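How to set up a St. Nicholas shoe night (even if you missed the date)

23 Dec 2021 | 2 comments | Print | E-mail this page

I get asked every winter how we do shoe night at our house, so let me finally write it down! In my husband's family the kids put their shoes out on the evening of December 5 and find them filled in the morning. We've done it on the 5th, we've done it on Christmas Eve, and one year when everybody had the flu we did it in February (no complaints from the kids).

First, pick the shoes. One pair per person, grown-ups included, and they have to be clean. Ours do the polishing themselves after supper, with an old sock and a dab of polish, and it keeps them busy for a good half hour.

Next, choose a spot near the door. You want it low enough for little ones to reach and out of the way of the dog. A windowsill works too, if your hallway is tiny.
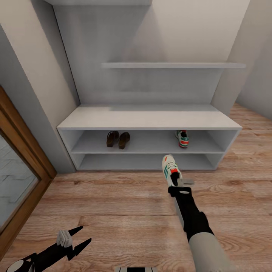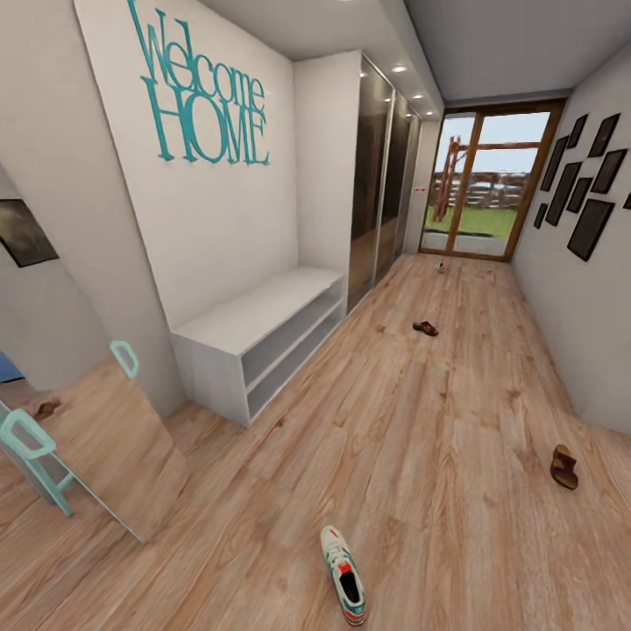 Now the filling. I line each shoe with a twist of wax paper before anything edible goes in - please don't skip this. Then a mandarin down in the toe, walnuts in their shells, a few chocolate coins, and spice cookies on top so they don't get crushed. My batch uses 500 grams of flour and makes 50 small cookies, plenty for us and the neighbors. Our friend Fuad Hadgu tucks a folded note with a riddle into the heel, and I've been copying him ever since.

Wait until everyone is really asleep! I set an alarm, because I've dozed off on the couch more than once. If your kids leave out a carrot for the horse, remember to take a bite of it before you go up.

In the morning we eat the cookies with cocoa, still in pajamas, and the mandarins go into lunch bags if it's a school day. Leftover walnuts keep fine in a jar until New Year's.

Share this: Facebook 50 | Pinterest 2

Get new posts by e-mail. Sign up for the Prollham newsletter.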